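Speaker notes — "The drawer that never shuts: looking after small kitchen tools"
Village hall evening talk, February. Allow 40 minutes plus questions. Tea urn goes on at ten to eight, so keep an eye on the clock.

Opening

Good evening, everybody, and thank you for coming out on such a dark and drizzly night. Say hello to the back row. Check they can hear. Thank Jana Hagedorn for the introduction, and for lending me the long table again.

I'd like to start with my mother's kitchen, which had one drawer for everything made of wood. Spoons, skewers, the pastry brush, a rolling pin that was slightly too fat and had to be pushed down before the drawer would close. When we cleared the house we emptied that drawer on to a sheet, and I'm afraid I did count, having been brought up to it: 109 things, and I knew the purpose of perhaps half. (Pause here. People usually start nodding.)

So tonight is about the little tools. The big pans look after themselves, more or less, and there are plenty of talks about knives. I want to talk about chopsticks, wooden spoons, small brushes and the pot you stand them in, and where in the kitchen that pot ought to live.

Slide 2 — Clearing a space

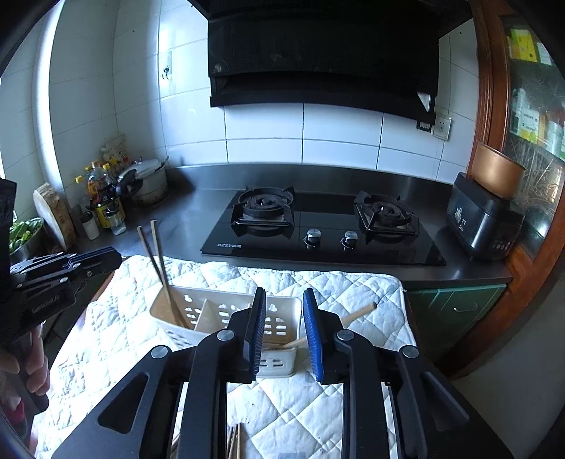 When I go to help someone with their kitchen, the first thing I ask for is a table and something soft to put on it. A quilted cloth is lovely for this. Wooden things roll, you see, and they roll towards the floor with great determination, but the stitching gives them something to settle against. A folded bath towel does nearly as well. I've used a picnic blanket before now, though you do find grass in it afterwards.

Then out it all comes. Please don't sort as you go! I know the temptation, I have it myself, but if you start putting things into piles with half of them still in the drawer you'll only have to move the piles later on. Get everything out and have your cup of tea. Then begin.

Chopsticks first, if you have them. Match them by length and then by thickness. The long cooking ones want to be kept apart from the ones you eat with, and in most houses they've been living together for years and there's always an odd one. Keep the odd one. It's very good for testing a cake, or getting the last of the jam out of a tall jar, or propping up a seedling on the windowsill.

(Pass round my own cooking pair at this point. Ask for them back. Last autumn they went home to Portela in somebody's handbag and it took me until Christmas to retrieve them.)

Slide 3 — The pot

No picture for this one, just the heading. Hold up the jar.

Most of us use a jar, or a jug that's lost its handle. They look very nice, and mine stood next to the cooker for years. The trouble is the bottom of it. Ask the room: when did you last look at the bottom of your utensil jar? (Wait for the groans.) Mine had a grey ring in it and something I took to be a lentil.

Wooden things hold on to damp, and if you stand them in a jar with no holes the water runs down and sits there, and the ends go dark and soft. A caddy with holes in the sides lets the air through. I don't mind what it's made of. Plastic is light and easily washed, and a pottery one won't tip over when you lean something long in it. A divider is worth having too, so that long things lean on one side and short things don't vanish underneath them.

Sieglinde Kröger wrote to me after the Silard talk to say she keeps two, one by the sink for things that are still drying and one near the hob for things that are ready to use, and that it has quite changed her evenings. I was so pleased with that letter. I've been doing the same ever since and I do recommend it, if you have the room.

Slide 4 — Brushes

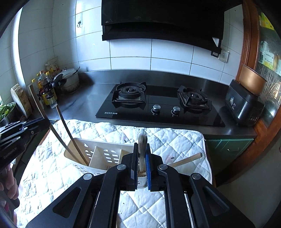
Small wooden brushes are my great enthusiasm, as some of you know to your cost. They're good for potatoes, for graters, for the seam round the lid of a saucepan, and for the corners of a baking tin where a cloth simply won't go. Buy a plain one. Rinse it, give it a good hard shake, and let it dry with the bristles facing down or sideways, so that the water runs away from the wood. If you stand it bristles up, the damp creeps down into the head, and that's when they split.

Once a month or so, I rub a little food-safe oil into the wooden part with a bit of old vest. Wipe off what it doesn't drink. Spoons and rolling pins like the same treatment — leave them overnight and they come up beautifully, like a horse chestnut just out of its shell.

Please keep them out of the dishwasher. I'll say that again before we finish.

Slide 5 — Where it all goes

The rule in my house is that a tool should live within one step of where you use it. Cooking chopsticks and spoons go near the hob, but to the side, never behind it where you'd have to reach across a flame. The vegetable brush goes by the sink. Anything you use only at Christmas can go in the cupboard in the hall, and I promise you'll remember where it is.

Do keep an elbow's width of bare worktop beside the cooker. People fill that space up, and then they've a hot pan in one hand and nowhere at all to put it down. I did a kitchen in Gredar where we moved 11 pots of utensils from beside the hob. The lady rang that same evening to say she'd made an omelette without knocking anything over, and she sounded ten years younger.

If someone asks about hooks: yes for ladles and sieves, and put them where the steam won't reach. Stick-on ones need a clean, dry tile. Wipe it down the night before and leave it alone.

Slide 6 — Letting go

Go gently with this part. There's usually someone in the room who has just cleared a house.

You needn't throw away a spoon because it's ugly. Throw it away if it's cracked, or if it smells of onion after a good scrub, or if you've never once reached for it. Plain wood with no paint or varnish can go to a neighbour with a wood burner. Good spares can come to me, and I'll take them along to the Amon lunch club, who always seem to be short of spoons.

My mother's fat rolling pin I kept. It won't fit in my drawer either, so it lives on top of the dresser.

Questions

Likely ones: mould on chopping boards (lemon and salt, then sun if there is any), which oil (the handout has it), and whether bamboo counts as wood (treat it the same, but dry it more quickly).

Say the dishwasher thing again. Handouts are in the blue folder. Collect my chopsticks before the tea.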